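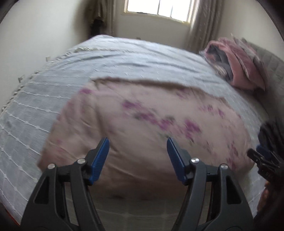
In July we decided to repaint the hallway ourselves. My wife asked for one quote first, from a small firm called Boiko, and the price was 2,283 dollars with two coats and the ceiling. It was a fair price, I think, but the money was already promised to the car.

The colour took us longer than the work. I brought home eleven little cards and taped them beside the coat hooks. In the morning they were all grey, and in the evening they were all yellow. Finally we chose one with the name Flinano, a soft grey with a bit of green inside it.

My neighbour Ingegerd Nordin lent me her good brush and gave me one advice: wash the walls with sugar soap before anything. I did not believe the walls were dirty. I changed the bucket four times.

The old paint near the front door was glossy, so I sanded it with 100 grit and after that with 200. The dust went everywhere, also into the toaster, which I should have covered. For the edges I stopped using tape after the first wall and cut in by hand, very slowly, with the radio on.

There is still one place above the light switch where the roller left a line. Miroslava says she cannot see it. I will do it again when I open the tin for the laundry door.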